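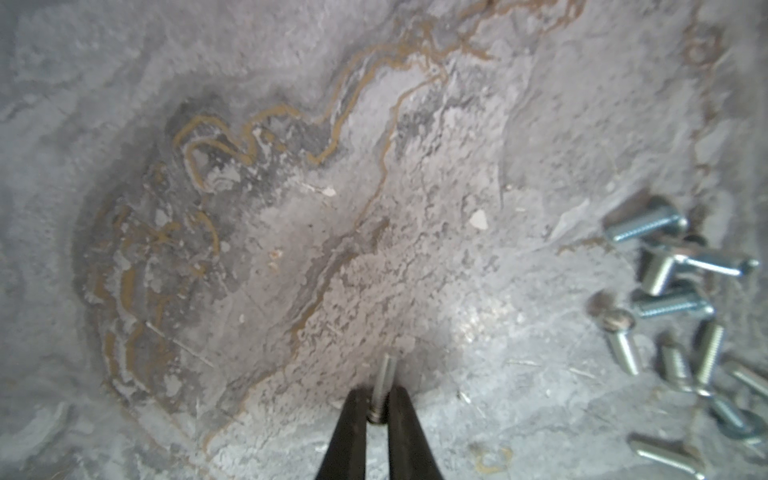
대리석 무늬 상판과 은색 나사

Lorkell 전동 그라인더를 매장에 들인 것은 9월이다. 그전까지는 Georgiev의 구형 모델을 썼다. 고장이 난 것은 아니고, 오전에 주문이 몰리면 도징 속도가 따라오지 못해서 바꿨다. 우리 매장은 좌석이 적고 테이크아웃 비중이 높다. 바쁜 날 오전에만 에스프레소 음료가 80잔 나간다. 이 정도 규모의 매장을 운영하거나 준비하는 분들이 참고하면 될 것 같다.

먼저 설치. 본체가 생각보다 무겁다. 혼자 들 수는 있지만 카운터 위로 올릴 때는 두 사람이 낫다. 폭은 예전 기계보다 좁은데 뒤쪽으로 길어서 벽에 바짝 붙여 쓰던 매장은 깊이를 재 보고 주문해야 한다. 전원 케이블이 뒷면 아래쪽에서 나오기 때문에 벽과의 사이에 손가락 두 개 들어갈 공간은 남겨야 한다. 설명서에는 이 내용이 없다. 호퍼 용량은 500g이고 뚜껑은 돌려서 잠그는 방식이다.

분쇄도 조절은 다이얼 방식이다. 처음 세팅할 때 다이얼을 37에 놓고 시작했고, 지금도 블렌드 원두는 그 근처에서 쓴다. 한 눈금을 움직이면 추출 시간이 2초에서 3초 정도 달라진다. 비 오는 날 아침처럼 추출이 갑자기 느려질 때 한 눈금만 풀어도 맞출 수 있어서 편하다. Georgiev는 눈금 없이 돌리는 방식이라 직원마다 위치를 다르게 기억했다. 지금은 마감할 때 노트에 숫자만 적어 두면 다음 날 오픈 담당이 그대로 맞춘다. 새로 온 직원을 가르치는 시간도 줄었다. 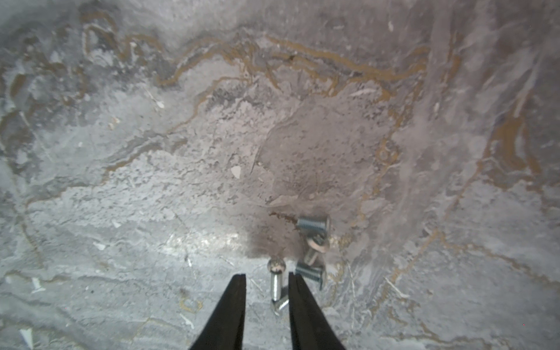 원두는 Bulis에서 받는 중배전 블렌드를 주로 쓰고, 디카페인은 Brindon 것을 쓴다. 중배전에서는 뭉침이 거의 없다. 포터필터에 담긴 가루가 고르게 쌓여서 침칠봉을 쓰지 않아도 채널링이 잘 생기지 않는다. 디카페인은 사정이 다르다. 정전기가 심해서 토출구 주변에 가루가 달라붙고 바닥에도 꽤 떨어진다. 분쇄 전에 원두에 물을 한 번 분무하면 나아지지만 주문이 밀려 있을 때 할 일은 아니다. 디카페인 주문이 많은 매장이라면 작은 그라인더를 따로 두는 쪽을 권한다.

소음은 보통이다. 카운터 바로 앞에서 손님과 대화가 끊길 정도는 아닌데, 조용한 매장에서는 신경이 쓰일 수 있다. 소리의 높이가 예전 기계보다 낮아서 하루 종일 옆에 서 있어도 덜 피곤하다. 이건 직원들도 같은 의견이었다.

도징은 시간 설정 방식이고 버튼 두 개에 각각 값을 저장할 수 있다. 저울로 확인해 보니 18g으로 맞췄을 때 오차가 위아래로 0.3g 안쪽이다. 다만 호퍼에 원두가 얼마 남지 않으면 양이 줄어든다. 반 이상 채워 두면 문제가 없고, 3분의 1 아래로 내려가면 저울로 재는 습관을 들이는 것이 좋다. 무게를 직접 재서 멈추는 상위 모델도 있는데 가격 차이가 커서 고르지 않았다.

지난번에 사용 초기 소감을 짧게 올렸을 때 댓글이 몇 개 달렸고, 그중 청소에 관한 것을 옮긴다. 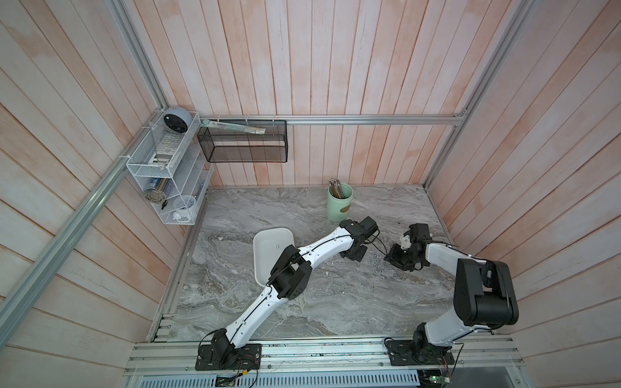
Manikandan Menon 님은 같은 모델을 쓰는데 일주일만 청소를 걸러도 토출구 안쪽에 기름이 껴서 첫 잔에서 묵은 맛이 난다고 했다. 솔로 털어서는 안 되고 윗날을 빼서 닦아야 하며, 다시 끼울 때 나사산을 잘못 물리면 분쇄도가 전부 틀어지니 빼기 전에 다이얼 위치를 꼭 적어 두라는 말도 덧붙였다. 강배전을 쓰는 매장이면 더 자주 해야 할 거라고 한다.

우리 매장에서도 비슷하다. 중배전이라 기름은 덜한 편이지만 2주를 넘기면 확실히 차이가 난다. 윗날을 분리하는 데 5분, 닦고 다시 조립하는 데 10분이 걸린다. 처음 할 때는 30분 넘게 걸렸다. 조립한 뒤에는 첫 두 샷을 버리고 추출 시간을 다시 재는 것이 안전하다. 세정용 알약은 써 봤는데 평소 관리용으로는 괜찮고, 날을 빼서 닦는 것을 대신하지는 못한다.

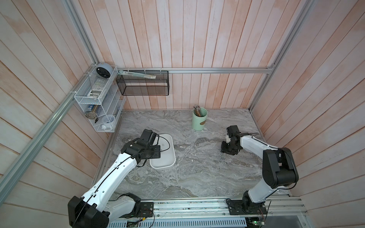

대리석 무늬 작업대와 흰색 트레이

날 교체 주기는 판매처 안내로 3,000잔마다 점검, 그 뒤 상태를 보고 교체하는 것으로 되어 있다. 점검은 한 번 받았고 날은 아직 그대로 쓰고 있다. 부품은 따로 주문하면 나흘 걸려 온다. 호퍼 뚜껑의 고무 패킹이 헐거워져서 문의했더니 보증 기간 안이라 무상으로 보내 줬다. 전화 연결은 느린 편이고 메일로 보내면 다음 날 오후 안에 답이 온다.

아쉬운 점을 적으면 화면이 작고 어두워서 창가 자리에 두면 낮에 숫자가 잘 안 보인다. 버튼을 길게 눌러야 설정으로 들어가는데 누르는 시간이 애매해서 설정 대신 분쇄가 시작될 때가 있다. 포터필터 받침은 높이 조절이 되지만 공구가 필요하다. 바스켓 크기가 다른 포터필터를 섞어 쓰면 번거롭다.

가격을 생각하면 만족한다. 한 가지 블렌드를 꾸준히 내리는 매장에는 잘 맞고, 싱글 오리진을 자주 바꿔 가며 내리는 매장에는 맞지 않는다. 안에 남는 가루가 있어서 원두를 바꿀 때마다 한 샷 분량은 버려야 한다. 예전에 쓰던 Georgiev는 창고에 두었다가 지금은 드립용으로 다시 꺼내 쓰고 있다.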